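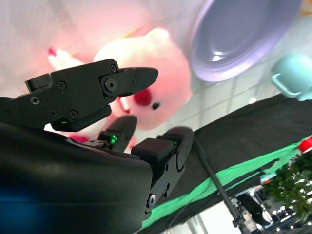 Brno, 04/02/2021

Lerkon has released a new version of Stikon, its grasp planning software for multi-fingered robot hands, and says it can now pick up soft and hard objects from the same table without being told which is which. The claim is a big one. The numbers that came with it are smaller.

The company reports 482 grasp attempts with a three-fingered hand on a mix of household things: bowls, mugs, plush toys. Of those, 336 ended with the object lifted and held. Put the other way, the hand failed on nearly a third of its tries, and the release notes don't say how the failures split between soft items and hard ones. That split is the whole point of the update.

"We wanted one planner and one set of settings," said Jozefína Oravec, who leads the software team. "If you have to swap profiles every time a cup turns up next to something squashy, you haven't solved much." She said a breakdown by object type would be published in May.

Stikon takes the view from a camera at the wrist, guesses at the shape of whatever is closest, and plans a path for each finger separately. The new part is what happens in the last stretch before touch. The planner used to commit to a full grasp and close. Now it brings one finger in first, checks the contact, and replans the other fingers from there. Lerkon says a replan takes roughly 20 milliseconds, though it gives no figure for older computers, and plenty of labs still run them.

Jad Srour, who tests grippers for the parts supplier Sison, has had the release on his bench and isn't sold. "The first touch is nicer, I'll give them that," he said. "But a stuffed toy moves when you poke it. The plan is already out of date, so it plans again, and then the toy moves again. I had it hunting back and forth until I stopped it by hand."

He also had doubts about the wrist view. Once a finger is over the object, it hides part of the surface it is about to press on, and glare on a shiny bowl can throw off the shape guess. Oravec agreed that both are open problems - the notes list reflections under known issues, with no date for a fix.

Lerkon's test set has just 12 objects in it, all chosen by the company. Stikon is free for university labs. Commercial users need a license, and Lerkon would not give a price.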